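Can a Machine Tidy Up Yet?
Feb 28, 2023

Every few months a reader writes to ask when they can buy a robot that picks up after the kids. My answer has been the same for years: not soon, and be careful with anyone who gives you a date. I still think so, but I want to lay out why, because the reason is smaller and duller than most people expect.

Take the plainest chore in any house with children. A toy is out, and it belongs in a basket. A three-year-old can do this when she feels like it. For a machine it breaks into finding the toy, getting the fingers on either side of it, squeezing the right amount, lifting, moving over to the basket and letting go.

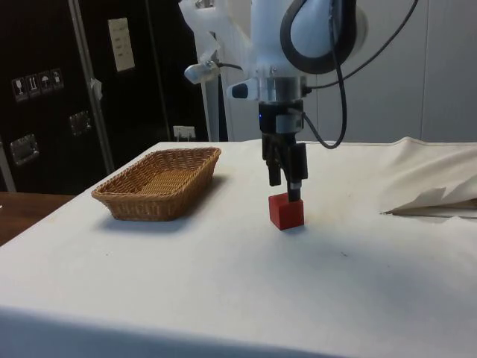

An arm bolted in one spot can be made to do all of that. I don't dispute it. Shops have had arms moving parts from one tray to another for decades, and they do it faster than a person and without a break. But those parts arrive in the same place, facing the same way, and somebody was paid to make sure of it. When I worked at a packing plant in Dindley we had 2 of these arms on the line, and the setup for a new carton size took most of a shift. Once it ran, it ran. Change the carton and you started over.

A home changes the carton all day long. The basket gets kicked a foot to the left. The cloth on the table bunches up. The toy is a block today and a stuffed rabbit tomorrow, and a rabbit does not have two flat sides to grab.

People who sell these systems say that learning takes care of this. You show the machine the job many times, from many starting points, and it works out the rest. There is something to that. I kept a log last August of one ordinary chore in my own house, putting loose things back where they go. I logged 637 items over the month. Of those, 66 were hard, plain shapes that I would trust a two-finger hand with. The rest were socks, paper, cords, food, wet things, things under other things, and one glove that I never found the mate to.
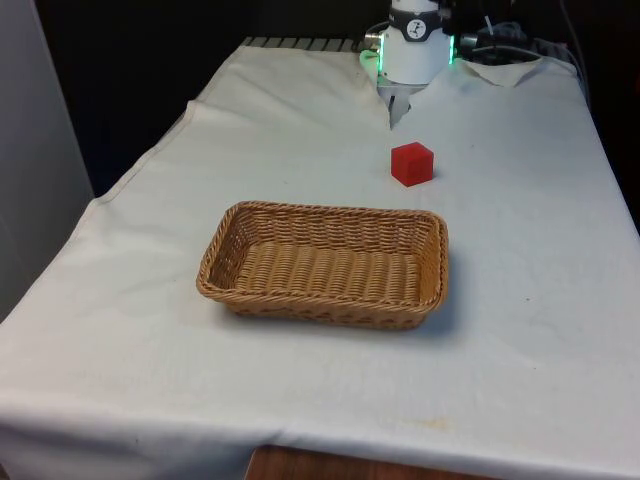

So when someone shows me a block going into a basket, I take it as a fair start on the 66. It doesn't tell me much about the socks.

I would also like to see the failures. A company called Kulline put out a short film of its tidying arm last year, and every pick in it worked. I have no reason to think it was faked. I would have learned more from an unedited afternoon, with the drops left in and a note saying how often a person had to step over and reset the table. The Mateos trials did publish their resets, and I thought better of them for it, even though the numbers were not pretty. Thirteen resets in one session is a lot if you are the one who has to get up from the couch.

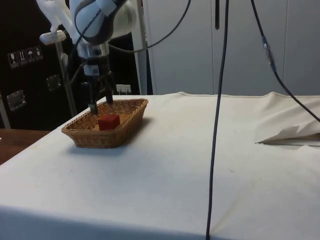 The shop floor is a different case, and I am more hopeful there. At Dandach, where a relative of mine runs the parts room, most of what gets moved is rigid and most of it already lives in bins. A slow arm that can cope with a bin being a few inches off would be worth having. It could work through the night, and if it got stuck, the morning crew would clear it. That is a job with room for mistakes in it.

A living room has less room for them. There is a dog, and a glass of milk, and a child who wants to hold the machine's hand. I would want the thing to be slow and weak, and a slow, weak machine has to be cheap before I will give up floor space for it.

My advice to the readers who write in is to keep the basket and keep asking the kids. If you run a small shop with a dull sorting job, go see an arm in person and bring a box of your own parts with you. Ask them to run it on those.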